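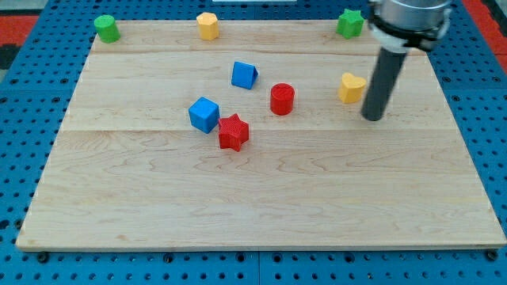
Solid maple panels from the Hesport workshop are edge-glued from kiln-dried planks and sold unfinished or oiled. The questions below come from the order desk and from the fitters' log at Bimitthorpe. They cover moisture, mounting, finishing and repair, and they apply to every maple panel we cut, from small lap boards to full worktops. On a pale board like this one, the seams between planks stay visible, and several of the answers refer to those seams. Oak and beech panels have their own page.

Last updated Wednesday, January 24, 2018.

## Sizes and ordering

### What is the largest panel you make?

The standard maximum is 2,450 mm long by 755 mm wide. Wider panels need a second pass through the clamp carrier and are quoted separately. Cut edges are square unless the order specifies a radius.

### Are the planks full length?

In the Nidura range, yes. Every plank runs from one end of the panel to the other. In the Shawky range, shorter pieces are finger-jointed end to end before gluing, so you will see short zigzag joints on the face. The two ranges are glued with the same adhesive and take the same finishes.

### Can I choose the grain pattern?

You can ask for quarter-sawn stock, which gives straighter grain and moves less across the width. Flat-sawn stock has wavier figure. We don't match planks to a photo or to an earlier order.

### Why are two panels from one order different shades?

Maple sapwood ranges from near white to light tan, and heartwood is darker. Planks are sorted for defects before gluing, and sorted for color only on request. All maple turns more yellow with exposure to light. Most of that change happens in the first months.

## Moisture and movement

### What is the moisture content at delivery?

Panels leave the workshop at 7 percent, measured with a pin meter at both ends and at the center. The reading is written on the delivery slip. If your own meter disagrees, check that it is set for hard maple before you contact us.

### How long should a panel acclimate?

One week in the room where it will be installed, with the heating or cooling running as normal. Lay it on spacers so air reaches both faces. Do not lean it against a wall. Do not leave it flat on concrete, even wrapped.

### My panel has cupped. Is it defective?

Usually one face has taken up or lost more moisture than the other. Turn the panel so the hollow side faces down, put it back on spacers, and leave it alone for several days. If it has not recovered after two weeks, send us a photo taken along a straightedge, with the order number. Gangadharan Bhat handles these claims.

### Does the panel shrink along its length?

Movement along the grain is small enough to ignore in furniture. Movement across the grain is not. Leave an expansion gap at any wall that runs parallel to the seams.

## Mounting

### Can I screw straight through into a frame?

Only at one line of fixings. The rest must be in slotted holes, with the slots running across the grain, or on figure-eight fasteners. A panel held rigidly on both long edges will split in a dry winter. The split often follows the wood beside a seam and leaves the glue line intact.

### Do I need battens underneath?

For tops supported on cabinets, no. For spans over an open frame, fit battens across the grain and slot the outer holes. Do not glue them.

### Can I glue a panel to plywood?

We advise against it. Plywood stays almost the same size while the maple moves, and the assembly will bow.

## Finishing

### Which face is the top?

The face without the pencil mark. Both faces are sanded to the same grit, so either can be used if you prefer the figure on the other side.

### How many coats of oil does an unfinished panel need?

Two thin coats on each face and edge, with extra on the end grain. Wipe off all surplus before it becomes tacky. Lay used rags out flat outdoors to dry, as oil-soaked rags can catch fire by themselves when bunched up.

### Can I stain it?

Maple takes liquid stain unevenly. A gel stain, or a dye followed by a clear coat, gives better results. Test on an offcut that includes at least one seam, as neighboring planks can absorb at different rates.

## Repair

### I can feel a ridge at a seam. What causes it?

Either the planks have moved by slightly different amounts, or the glue line is standing proud after the wood dried. Scrape with a sharp card scraper, sand along the grain, and re-oil the area. If it returns each October when the heating comes on, check the room humidity.

### How do I lift a dent?

Place a damp cotton cloth over the dent and apply a warm iron for a few seconds. Repeat until the fibers rise, let the wood dry overnight, then sand lightly. The method does not work where fibers are cut.

### Who do I contact about an older panel?

Aitana Vidal at the order desk keeps the cutting records. Have the number stamped on the underside ready.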